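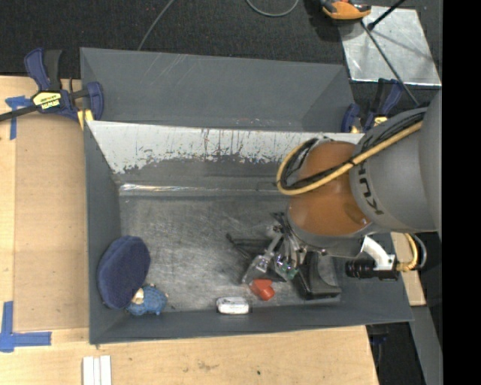 Cleaning and Re-Taping a Large Gray Bin

Applies to: rigid open-top bins used for sorting, returns and small parts, with a sloped rear panel and painted or coated inner walls.

Time required: one morning, plus overnight cure if the walls are recoated.

Large bins wear in a predictable order. The coating on the rear inner wall goes first, low down, where contents slide and strike. The floor scratches next. The crease between the wall and floor then starts to hold grit, and small items lodge in it. The procedure below covers cleaning, minor wall repair and replacement of the crease tape. It does not cover cracked corners or bent rims. Bins with either fault go back to the supplier or are scrapped.

What you need

- Mild dish detergent, diluted in warm water
- Two plastic scrapers, one narrow
- Isopropyl alcohol and lint-free cloths
- Abrasive paper, medium and fine grades
- Clear polypropylene tape, wide enough to cover the crease with an even overlap on both faces
- A hard rubber roller
- Touch-up coating matched to the bin (we use Vindar gray for walls; any coating rated for the bin material is acceptable)
- Vacuum with a crevice nozzle

Step 1. Empty the bin

Remove all contents and set them aside in a lidded tray. Do not stack them on the rim. Check the corners by hand, particularly the far ones, which are hard to see from the front. Thin flat items can lie against a wall and stay there through several emptyings.

Step 2. Vacuum, then wash

Vacuum the floor first, then the crease, then the corners. Washing before vacuuming turns the grit into a paste that scratches the floor further.

Wash from the top of the rear panel downward. Use a well-wrung cloth. Water that runs under old tape will stay there and prevent the new tape from bonding. Rinse with clean water and dry at once.

Step 3. Identify the marks

Scuffs and scratches are treated differently.

Scuffs are material left behind by whatever rubbed against the panel. They are often white or reddish and sit on top of the surface. Most come off with alcohol and firm pressure. Test a small patch first – some coatings soften.

Scratches are missing material. A pale line that stays pale when wet and catches a fingernail is a scratch. Scratches on a sloped rear panel can be left alone unless they have a raised edge.

Step 4. Remove the old tape

Lift one end with the narrow scraper and pull slowly, keeping the tape folded back close to the surface. If it tears, restart from the opposite end. Remove adhesive residue with alcohol and leave the crease to dry for 10 minutes.

Tape that has been down for more than 3,000 cycles of filling and emptying tends to come away in short pieces. Allow extra time.

Step 5. Repair worn wall coating

A worn coating has a ragged edge, and new coating laid over that edge will lift along the same line.

Scrape off anything loose. Sand the edge with the medium grade until no step can be felt, then finish with the fine grade. Wipe down with alcohol. Apply two thin coats and allow the full drying time on the can between them. Leave overnight before taping.

If the worn area extends along most of the wall, strip and recoat the whole section. Patches of different ages wear at different rates.

Step 6. Apply the new tape

Cut a single length, 100 mm longer than the crease. Joints in the middle of a run are the usual point of failure.

Fold the tape lengthwise without pressing a hard line into it. Start at the left corner and work right, setting the fold into the crease and smoothing the lower half onto the floor, then the upper half onto the wall. Roll both halves firmly. Trim the excess at the corners with a sharp blade held almost flat.

Bubbles on the floor side should be pricked and rolled out. Those on the wall side can be left if they are small and do not reach an edge.

Step 7. Return the bin to its place

Set the bin back so that its base is fully supported. Where it rests across two tabletops, check that they are level with each other – a small difference in height will rock the bin and open the tape at the corners. Shim the lower table. Do not shim the bin.

Replace the contents spread over the floor and clear of the new tape for the first day.

Maintenance

Vacuum the crease weekly. Inspect the tape in January and again in midsummer, when the adhesive is softest. Replace at the first lifted edge.

Related

Choosing Tape for Seams and Creases
Cemum Bin Liners: Cutting to Size
Leveling Two Worktables
Removing Rubber Marks from Coated Panels
Chaudhary Scraper Blades: Grades and Uses
Gemon Trays: Lid Replacement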